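Can it pack the bags yet?
Workshop news, 10/31/24

Members keep asking whether the robot arm at the Jedholm workshop is doing any of the packing. The short answer is no. It is getting better at a few of the jobs we gave it in May, and it is still a long way behind Graça Serrano on all of them.

For anyone who missed the spring issue, we have the arm on loan from Rindilik until the end of the winter. Simão Loureiro and Matilde Cordeiro look after it two afternoons a week at the far end of the sewing room. The idea was to find out which of our dull jobs a machine could take over before the holiday orders come in. We expect to send out 3000 bags this season, and every one has to be laid flat, checked, filled and folded by hand.

Hard things went well from the start. The arm picks up a boxed candle or a tin and puts it down where it should go nearly every time. Simão stopped keeping score on those over the summer.

Cloth is the problem. A tin has the same shape wherever you put it, and a canvas bag never lies the same way twice. The arm has to find an edge, get hold of one layer and leave the other alone, and then lift without dragging the whole thing along the table.

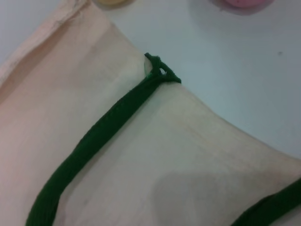
Handles make it harder. A strap that falls across the opening has to be moved before anything can go in, and the arm often takes the strap and the bag together. Matilde has tried starting with the handles pulled out to the sides, which helps, but then someone has to stand there and pull them out. She says that if you are already doing that you may as well pack the bag.

In the last test, the arm was given 40 bags to open and fill with one item each. It finished 13 without help. Most of the others stopped at the opening stage, and a few were filled and then tipped over. It needed roughly 20 times as long per bag as Graça does, and she was talking on the phone.

Folding has not been tried on full bags. On empty ones the arm can make a single fold if the bag starts out smooth. Wrinkles throw it off, and so do knots in the cord, which it sometimes tries to grip as if they were a separate item.

Mafalda Amaral has asked whether it could move to the stockroom and sort tins there. Simão thinks this is a fair use of it and would like to make the change after the holidays. The cloth tests will go on until then.

So the packing rota stands as posted. We still need people for the late shift, and Marlina Nugroho has the list. If you want to see the arm working, come by on a test afternoon and use the side door, as the front one is sticking again.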